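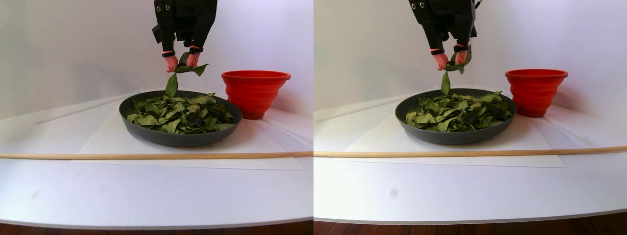 Two-finger gripper over a dish of dried leaves, red collapsible bowl alongside.

Plevar two-finger gripper kit, soft tips
Sold by Clakirach. Page last checked 31 May 2018.
Price: £314. Spare fingertip pair: £33.

We stock this kit because people with a bench at home or a share in a workshop keep asking for it. We were doubtful when the first box came from Skov and we are still a bit doubtful, so please read on before you order.

The maker's leaflet says it "handles delicate items with ease". We would leave off the last two words. Dried leaves are a fair test for soft tips, being light, stiff and apt to overlap, and a grip on one leaf easily becomes a grip on several. If your job needs exactly one at a time, plan on a lot of fiddling.

In the box
Black finger mounts, 4 pink bands, one pair of soft tips, a bag of 68 screws and spacers (many of them spare), printed instructions. No arm, no power supply, no software worth the name. 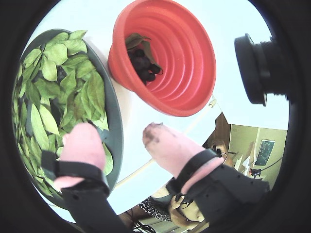

Soft pink fingertips at the plate, one with a dark smudge on the tip.

Things to know
The tips show dirt. Wipe them with a damp cloth and let them dry. The leaflet calls them "long life", but gives no figure, so we don't either.
Bands go at the base of each finger. Fit them before the mount goes on the arm; doing it afterwards is a misery.
Keep loose cables clear of the fingers' path.
The instructions skip a page between wiring and first movement. Ask us for the corrected sheet.

Who should buy it
Anyone who likes adjusting things. If you want something that works out of the carton, the Clestholm unit costs more and will annoy you less.

Delivery and returns
Unused kits can come back within 33 days. Opened fingertips can't. Next delivery from the maker is due in October.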